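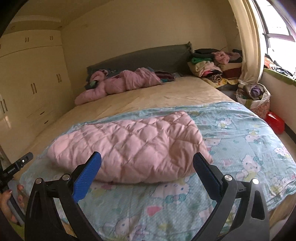

*Jaws open, ready to go in on the folded quilted piece.*

# Bedding with the Vikgate hand gripper: quick how-to

9/27/18, W. Guerra

Rewrite of the June notes. Those were for hard stuff (cups, boxes, bottles). Soft goods are a different job and half the old settings are no use. Read it through once before you start, it's short.

## What you need

- Vikgate hand unit, charged
- pads fitted and checked for play
- Prarkero logger, card in, at least 2 hours free on it
- one bed, one quilt or similar. Leave the rest of the room alone, clutter is fine

The Vasić pads are the ones I'd buy again. Ridged face grips quilting well. The flat ones that come in the box slip on anything shiny, so keep them for cardboard.

## Before the first grab

Pivot screws: finger tight then a quarter turn. No more. Overtighten and the jaws come back slow, and you'll blame the spring like I did for two days.

Squeeze and release five times with nothing in the jaws. Should close dead centre. If one side gets there first, back its screws off a touch and try again.

Logger on. Wait for the second beep. The first beep only means it has power.

## Picking up and spreading

1. Stand at the foot of the bed, or at one side if the room's tight. Feet still. Walking about while you grab makes a mess of the track.

2. Come in from above with the jaws wide. Pick a corner or a stitched edge, never the middle of a panel. Padding squashes and you end up holding air.

3. Close slowly. Count of two. You want a pinch of cloth about the depth of the pad, and if you've got a big fistful let go and start over.

4. Lift straight up before you pull. Dragging first takes the sheet with it, everbody does this on day one.

5. Carry the corner to where it's going, lower it, open wide, back out the way you came. Don't twist on the way out, stitching catches on the ridges.

6. Hover over the middle with the jaws spread and hold still for a second. Gives the logger a clean break between moves. Puffy quilts stay wrinkled, leave them wrinkled, we're after placement and not a hotel bed.
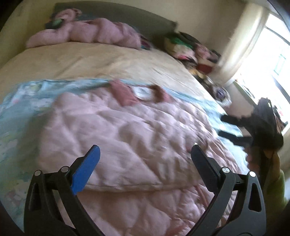
7. Next corner. Same again till all 4 are done.

8. Stop the logger before you put the unit down. Otherwise you get a long tail of floor and ceiling that someone has to trim.

## Folding it back up

Harder. Work in halves: far edge to near edge, then side to side. Thick quilts spring open on the second fold, so press down with the closed jaws and wait a bit before letting go. Other hand stays out of it if you can manage. If you do have to use it, mark the take as two-handed in the notes field.

12 folds is plenty for one sitting. After that your wrist goes and the takes get sloppy.

## Things that go wrong

**Jaws won't open fully.** Thread in the linkage. Tweezers, not a knife.

**Pad turns on its mount.** Worn peg. Altdale sell spares in packs of 5, delivery was quick when I ordered.

**Track jumps near a window.** Strong daylight. Draw the curtain or turn so it's behind you, then redo that take.

**Logger beeps three times.** Card full. Swap it, and wait for teh second beep again.

Still to write up: pillowcases, fitted sheets. Fitted sheets are a pain, don't try them yet.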